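Stastero Releases Two-Arm Paper-Folding Demonstrations Recorded by Remote Control

2019-06-14
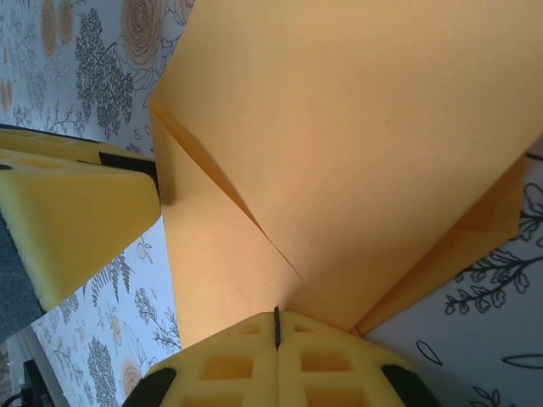
Folding is a harder thing to teach than picking and placing, according to Aiguo Pan, as the paper changes shape with every move and the operator has to decide again each time where to hold it. A box stays a box, Pan said, while a sheet with one crease in it is already a different object from the one the arm started with.

Stastero has released the first set of recorded demonstrations from its paper-handling program. The set contains 3,107 demonstrations of folding, creasing, turning and holding sheet paper with two robot arms, all performed by human operators. It is available to research groups and to licensed users of the Stastero control software.

Each demonstration was recorded in one of two ways. In remote operation, the operator sits at a pair of handheld controllers and the arms follow the position and grip of each hand. In hand guiding, the operator takes hold of the arms directly and moves them through the task while the motors compensate for their weight. Both methods record joint positions, grip opening and wrist camera video on a common clock.

Remote operation makes up the larger share of the set. Hand guiding gave smoother paths on long creases, but operators found it difficult to guide both arms and keep the paper under tension. Recordings made by hand guiding also include the operator's own hands in some views, and these are marked so that users can leave them out of training.

Tasks

The release covers 11 tasks. The shortest is a single diagonal fold. The longest requires the sheet to be turned over twice and a flap to be opened and pressed flat again. In most tasks one gripper holds a point or edge of the paper while the other forms the fold. Operators were free to choose which arm did which job, and that choice is recorded.

Failed attempts are included. A recording was kept if the paper slipped, tore or was folded along the wrong line, provided that the operator went on and tried to correct the fault. There are 700 such recordings. Stastero considers corrections useful for training, as a control policy that has seen only clean folds has no information on what to do after a bad one.

Partners

Rostel built the handheld controllers and supplied the timing hardware. Roder carried out the checking and labeling of the recordings in May. Du is hosting the files and will handle access requests.

Format and availability

Recordings are supplied as separate files, one per demonstration, with a text index listing the task, the recording method, the operator number and the result. A smaller set of 200 demonstrations can be downloaded without registration for users who want to test their file readers first. The full set requires a signed license, which Du will send on request.

A second release, covering envelopes and thin card, is in preparation. No date has been set.

Technical questions should be addressed to the Stastero paper-handling program. Access requests should be addressed to Du.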